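4. Manipulación de recipientes y tapas con la pinza manual

Esta sección se aplica a la pinza manual Nilon en la mesa de trabajo con estante de rejilla. Las reglas siguen la guía interna Benel, edición 2018-12-26.

4.1 Antes de empezar

1. Compruebe que los tornillos de los dedos están apretados.
2. Sujete cada mango con una mano y abra y cierre los dedos 16 veces sin carga.
3. Pase los cables por los lados de la pinza, nunca entre los brazos articulados.

PRECAUCIÓN: no meta los dedos de la mano entre los brazos cuando la pinza se cierra.

4.2 Agarre del recipiente

4. Acerque la pinza con los dedos abiertos y cierre despacio sobre dos caras opuestas.
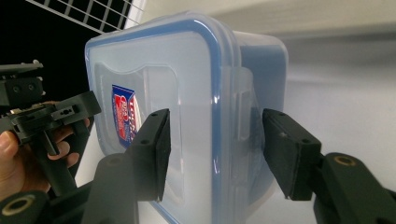
5. No apriete más si el plástico empieza a deformarse. La carga máxima permitida es de 900 g; para recipientes de pared fina recomendamos 500 g.
6. Si hay una segunda persona con otra pinza, sólo una de las dos toca el objeto en cada momento.

4.3 Agarre de la tapa

7. Tome la tapa por el borde. Las pestañas no sirven como punto de agarre, porque se doblan.
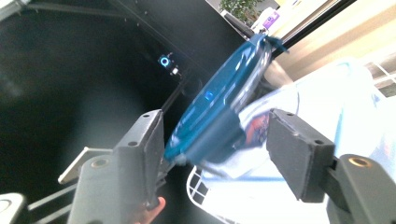
Figura 4-2. Tapa azul entre los dos dedos, con un recipiente transparente detrás.

8. Mantenga la tapa quieta durante 30 segundos. Si resbala, limpie las almohadillas con un paño seco y repita desde el paso 4.

NOTA: las superficies brillantes producen reflejos. Cambie un poco el ángulo de la muñeca - no la posición de la mesa - hasta que el borde se distinga bien. 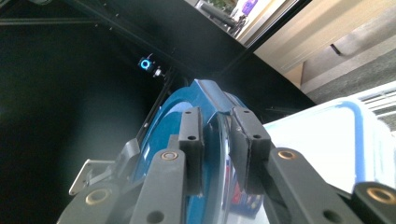
9. Revise los casquillos de latón de los brazos al final de cada turno. Si alguno tiene juego, retire la pinza del servicio y avise a Figueiredo, el distribuidor.

4.4 Postura y zona de trabajo

10. Trabaje con las dos manos en los mangos y con la pinza encima de la mesa.

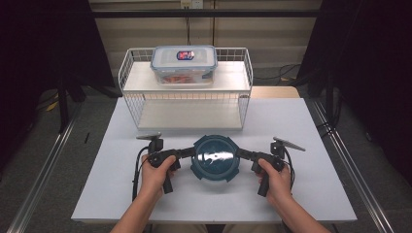 11. Deje en el estante solamente los objetos de la tarea. El borde delantero de la mesa debe quedar libre para apoyar la pinza.
12. Anote cada caída de objeto en la hoja Putetti, también cuando no hay daño. Las hojas se archivan en febrero.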